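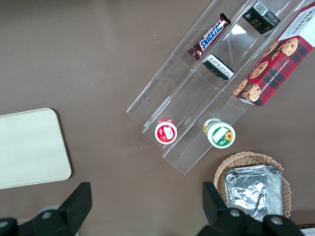 Unit 7: Laned Displays for Small Packaged Goods
Course notes, Paraskevi Kourkoulas

Reading for this unit: the Pillai chapter on counter displays.

A laned organizer holds each product between two dividers. The customer takes the front item and the one behind it is next. Clear acrylic is the usual choice for snacks, as the side of the pack stays visible through the wall. It also shows fingerprints and picks up glare from overhead lights, so check it from where the customer stands.

Choosing lanes

Sort by width first, then by type. A candy bar such as Snickers lies lengthwise in a narrow lane. A boxed item such as Walkers chocolate chip shortbread needs more room, and an outer lane suits it. Small round containers go at the front end, where a hand can reach them from above.

Facing

Turn the name toward the customer. Barcode stickers and fine-print labels go down or to the back. Straighten any pack that sits at an angle to its lane.

Restocking

Move old stock forward before adding new. Check dates as you go. Wipe the lanes with a soft dry cloth – no glass cleaner on acrylic.

Exercise

The Truta kiosk has one counter organizer and a stock budget of 700 for March. Draw a lane plan for one bar, two boxed items and one round container. Mark the front of each lane and write one line on why each product sits where it does. Bring the plan on paper to the next class.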